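Print this page | E-mail this to a friend

Re-zeroing the wrist after you swap a gripper sleeve

Posted 30 Oct 2021 by Suha Twal

I've put this off since May, and three of you have written to ask, so let's do it! It covers the arm on our small bench cell here at Trutard, and it should work for anything with a soft sleeve over the gripper and a camera up at the head end.

First, park the arm and hit the stop. Pull the old sleeve off from the tip backward (slowly, the seam likes to catch on the knuckle) and wipe down whatever is under it. Slide the new one on and work the slack toward the wrist. If you leave folds near the tip, the arm will think it has touched something before it has, and you'll chase that for an hour. Ask me how I know.

Next, power up and open the offsets page. Write down the old wrist value before you touch it! Ours was 203 and Nektarios still teases me about the time I typed over it without looking. Set it to zero, jog the wrist to its mark, and save. Then run the empty open-and-close routine 28 times so the fabric settles.

Now the height. I use a plain plastic cup with a drink in it as my target, standing right on the bench, because a rim gives you something clear to line up with in the head camera. Come down over it at the slowest speed and stop in small steps. Nine steps usually gets me from the hover point to the rim. 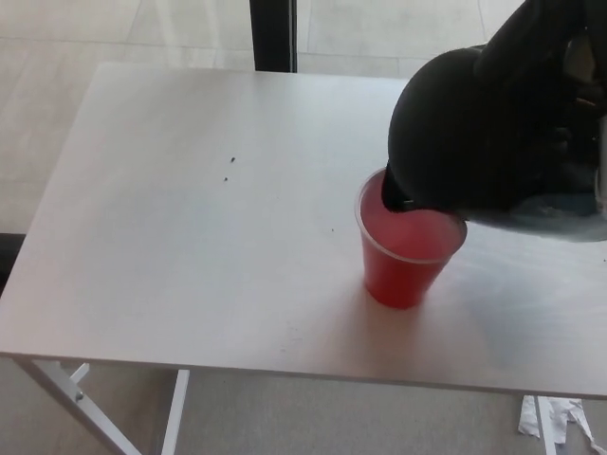

Keep a hand near the stop for all of this, and keep the cup well in from the edge of the table. When you like the height, save it under a new name (I use the bench name plus the sleeve batch, so Brosden-something) and leave the old file alone for a week or two.

Last thing, go back up to hover and repeat the whole approach from the other side. If the two heights don't match, the sleeve has twisted, so take it off and start over. Sorry! It goes much faster the second time.

Next up is the cable guide, once the new clips get here.

Print this page | E-mail this to a friend
1,529 views | 9 comments | 28 shares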